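Keeping a game room in working order — quick tips

Typed this up between loads of laundry so excuse the order. Mostly consoles, discs, controllers, the shelf they all live on. Stuff I've done for years plus a few things readers sent in.

Discs first

Wipe from the center hole straight out to the edge. Never in circles. A microfiber cloth, the kind for glasses, barely damp with plain water. No paper towel, no T-shirt hem. If it's sticky, one drop of dish soap in a cup of lukewarm water, then rinse, then pat dry. Stand it on edge in a dish rack for ten minutes before it goes anywhere near the drive.

Toothpaste on scratches. People keep asking. I've wrecked two discs with it and fixed none. A shop with a proper resurfacing machine will do it for a few dollars, take it there.

Cases: cracked hubs are what kills discs in storage. If the disc rattles when you shake the case, swap the case. I buy blanks in packs of 26 and they last me most of a year. Slide the old sleeve art out from the bottom, slowly, it tears at the corners.

Controllers

Batteries out if you won't play for a month. I lost a good one to leaking alkalines over one winter, the springs went green and that was that. For a mild case, a cotton swab with a little white vinegar on the contacts, wait a minute, then a second swab with rubbing alcohol. Let it dry overnight.

Grime in the seams — wooden toothpick, dry, run it along the gap. Then an old soft toothbrush. Power off, obviously. Rubber stick caps that have gone tacky get a wipe with alcohol, and if they're still tacky the next day just replace them. A set of caps is cheap.

Sticky face buttons usually means soda. Press the button down and work a barely wet swab around the rim, turn, press, turn. Takes longer then you'd think.

Zsófia Gulyás wrote in to say she keeps her controllers in a silverware tray inside a drawer, one slot each, cables in the long slot at the front. Tried it in January and still doing it. Beats the basket.

Dust

Vents every 8 weeks, more if you have a cat. Unplug, move the console to a table, short bursts of canned air with the can upright. If there's a fan you can see, hold it still with a toothpick so it doesn't spin up. Don't use the vacuum hose right on the vents, use it on the shelf while the console is off it.

Leave a hand's width on each side. Closed cabinets are the worst, if yours has doors then open them while you play. I took the back panel off my cabinet (four screws, one stripped) and the fan noise dropped that same evening.
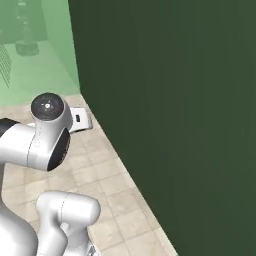

How do you get smoke smell out of a secondhand manual?

Put it in a lidded plastic tub with an open bowl of baking soda beside it, pages fanned, and leave it for two weeks. Stir the baking soda every few days. Don't sprinkle it on the pages, it gets into the staples and stays there.

Same tub works for cloth maps and soft carry cases.

Cables

Label both ends. Masking tape folded over into a flag, ballpoint not marker, marker smears. Coil in loose loops, never tight around your hand, and close with a velcro strip. Rubber bands rot and weld themselves to the plastic. Power bricks go on the shelf, not on the carpet.

The shelf

I have around 267 boxed games now and the shelves sag if I let them. Heavy steel-case editions on the bottom, thin cases up top. A flat strip of wood screwed under the front lip stiffens a cheap shelf a lot. Keep everything out of direct sun, red spines fade first. My copy of Murthy is pink now.

Alphabetical sounds nice but I sort by system, then by played and not played. Found a sealed Stidania behind the Jutach sequels that way.

Price stickers: hair dryer on low, 5 inches off, keep it moving, then peel from one corner with a fingernail. Leftover glue comes off plastic with a dab of cooking oil, then soapy water. Not on cardboard boxes!! Oil soaks right in. My Misine box has a gray thumbprint forever.

Save files

Before you clean or move anything, back up the saves. Memory cards in a pill organizer, one per lid, system name on tape across the top. Keep it somewhere that isn't the game room — mine's in the hall closet with the flashlights.

Dryer's buzzing. More on headsets and ear pads next time, the pads need there own page.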